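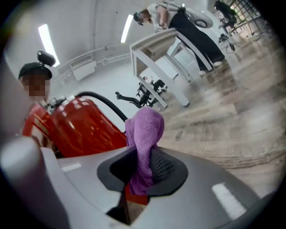

Gripper view with the purple cloth in the mount and the red extinguisher alongside.

4. Lining up gripper tracks in Waludon

Right, you've got Waludon installed and your first session copied over, so now we come to the bit I enjoy most – getting the gripper video and the head tracks to agree on what time it is. I do this before anything else, even labelling.

1. Open the session folder and choose Import All. Leave the file names exactly as they came off the recorder. I tidied mine once and lost a whole afternoon to it.

2. Pick Sturnidard as the tracker. It needs a minute or so to warm up on a long take.

3. Set the search window to 500 milliseconds. Rekha Chaudhary uses a smaller one and gets away with it, but her clocks are better behaved than mine!

4. Press Align and watch the offset line. You want it flat. A gentle slope means the clocks are drifting, so tick Correct Drift and run it again.

Note: if the offset jumps by more than 20 milliseconds halfway through, split the take there and align each part by itself.
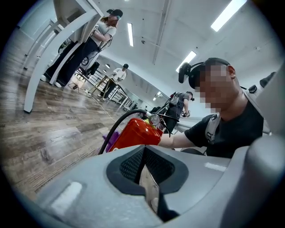 Masking comes next, and it matters more than you'd think for the tracker. Sturnidard picks corners it believes are fixed to the room, and it's easily fooled by anything that moves or shines. In a view like this I'd paint out the gripper housing first, then the glossy red cylinder with its white reflections, and I'd put a loose box over the man leaning in. The floor planks and the ceiling lights can stay, as they give it plenty to hold on to.

5. Save the mask as a Dranus preset so you can load it for the next take.

6. Run Solve Path. Anything under seven pixels of error is fine for a first pass.

Caution: Solve Path overwrites the old path without asking. Make a copy first (Urmila Kushwaha has promised me a warning box by June).

If the solve stops with error 176, the mask is covering too much. Rub a bit of it out near the edges and go back to step 6.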